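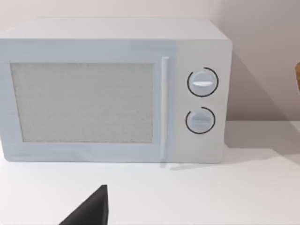 A white microwave on a white countertop.

Rafferty Doucet does not believe the sign at the gate. It says the Kanach bunker was kept secret for the whole of the Cold War, and the tour company Clokis, which began selling tickets in February, repeats the claim on its website.

"Secret from whom?" he says. "The bread truck went up there every morning. My aunt in Vovholm could tell you what the officers had for lunch."

Doucet has spent 15 years collecting papers on the underground shelters near Vovholm, and he agreed to talk after taking the tour twice. He paid both times and kept the receipts.

The official story is that the bunker could hold 300 people through a nuclear attack and keep them alive for months. Doucet has a copy of the building plans and thinks the number is closer to a wish.

"Look at the air filters. Look at the water tank. Somebody in an office wrote down 300 and nobody under him was going to argue. I'd give them 6 days, and that's with people being polite to each other."
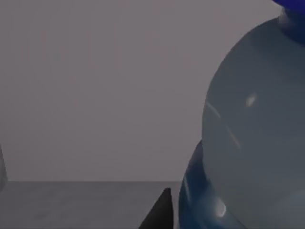 He is no kinder about the restoration. The guides say the command room is just as the army left it, but Doucet says the army left very little. He has an inventory from the closing that lists desks, cable and lamps as removed, and he would like to know where the present desks came from.

Clokis told me the furniture is "period appropriate." When I read that to Doucet he laughed and asked me to read it again.

I put it to him that visitors enjoy the place and that the town could use the money. He doesn't dispute the first part.

"They come out of the ground blinking and they're happy. Fine. But the parking lot belongs to Clokis, and so does the café. Ask the bakery how much it has made."

I did ask. The owner said roughly the same as last year.

There is talk now of opening a second shelter, the smaller one on Iwasaki's land behind the old rail yard. It has been flooded for as long as anyone has lived nearby. The plan calls for pumps, new stairs and a light show.

"A light show," Doucet says. "In a hole where men were supposed to sit and wait for the end of the world."

Will he go if it opens?

"Of course I'll go. I want to see what they put on the sign."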